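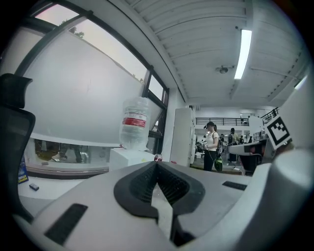 Desk by the window, black office chair, January 10, 2019

Okay so I finally sat down at the desk tonight and wrote to Wael Saber, after putting it off for what must be a month. He wanted to know if I'm coming in May and I kept not answering, which is rude when a person has offered you his spare room and a bike. So I said yes! Yes to May, yes to the bike, yes to the whole silly ride from Flurkmont down to Ziltau. It's 51 miles if you stay on the river side and I have no idea how many if you do what we did last time.

Last time deserves its own page, really. We missed the turn at the feed store because we were arguing about whether soup counts as a meal (it does, if there's bread) and ended up on the ridge road with the wind right in our faces. I walked the last hill. Wael walked it too but he says he was keeping me company. We got to Ziltau after the diner had closed and ate crackers on the steps of the post office, and I remember being so happy I could hardly stand it. My knees hurt for a week.

So, training. I dug out the old Goodall from the shed this morning before work. The chain is orange with rust and the back tire has a crack I don't like, but the saddle still fits me better than any saddle ever has, so I'm going to fix it up and ride that until I leave. Mom thinks I should buy a new one. Mom also thinks I should take the bus to Ziltau and meet everybody there, and I did look up the bus, just to see. It takes almost 2 hours and goes through Trovier, where I have never once been able to find a bathroom.

I did six miles at lunch on the flat path behind the school, in two pairs of gloves. Slow. A lady with a stroller said good morning to me and then a while later she said it again, because she had caught up while I was blowing my nose. My ears were freezing. Need a headband or something that goes under the helmet - the blue fleece one is too thick, and the thin one smells weird no matter what I do to it.

Also the lights. It was dark by the time I got home and I want to ride after work some days, so I need a front one that doesn't blink off whenever I hit a bump. Ask at the hardware place on Saturday? They had some by the register.

Dinner was the rest of the lentils with an egg on top. I ate two bowls and then toast and then went looking for the chocolate I hid from myself over Christmas. Found it in the rice tin. It's gone now.

Seven weeks of cold weather to go, by my guess, before it's any fun outside, and I'm going to try to get out there three times a week anyway, even if it's just to the library and back. I'm writing that here so I can be annoyed with myself later.

Wael already wrote back, by the way. He says the feed store has a new sign, big enough that even we can't miss it, and he wants to know if I still have his green rain jacket. I do. I wore it today.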